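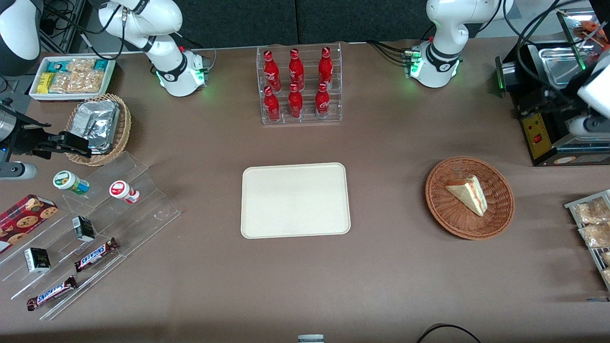
Empty tray on a brown cloth, with food and drink around it.

How to Find Moth Illustrations in Our Digitized Books

Last updated 2 April 2026

The Maddocks Library has scanned most of its older natural history books, and moths turn up in many of them. The catalog describes whole books, so a search for a single species will usually miss the pictures. Use the steps below to get to the plates.

Before you start

You need the common name and the scientific name of the moth. Scientific names have changed over the years, so look up older names too. A current field guide will often list them after the main entry. Write them all down, including odd spellings.

Step 1: Pick a collection

Go to Digital Collections and open the Hastitz Collection. It holds the British and American books and is the best place to begin. The Kerker Gift is smaller and mostly in German. If your moth is found only in Europe, start with Kerker.

Step 2: Search the full text

Click Search Inside and enter the oldest scientific name on your list, in quotation marks. Leave the date boxes blank. If you get no results, try the species name alone. The scanning software often misreads the long s in books printed before 1800 as an f, so "fusca" may be listed correctly while "sphinx" shows up as "fphinx" - try both.

Step 3: Go from the text to the plate

The text page will normally give a plate number in Roman numerals. Plates were often bound at the back, or in a separate volume, and the page slider does not know this. Open the thumbnail view and look for full-page images. In the two-volume sets, check volume 2 first.

Some plates carry figure numbers only, with the names printed on a facing page. Save both pages. Figures can run as high as 26 on one plate and are not always in order.

Step 4: Download the image

Click the arrow under the viewer and choose Large JPEG for slides or a web page. For print, choose TIFF. You can download up to 20 pages at a time. Larger requests go through the Rurnosar order form, which is linked at the bottom of each book record.

Step 5: Record where it came from

Copy the author, title, year, plate number and call number into your notes. The file name has only the scan number in it, and that will not get you back to the book. The permanent link is under Share. Do not copy the address from the top of the browser, as it expires when your session ends.

If the colors look wrong

Most of these plates were colored by hand, so two copies of the same book can differ. Some white and pale pigments have also darkened with age. Where we hold a second copy, the record has a link to it under Other Copies.

The Hastitz scans made before March have no color bar. Newer ones have it along the left margin - crop it out after you have adjusted the image.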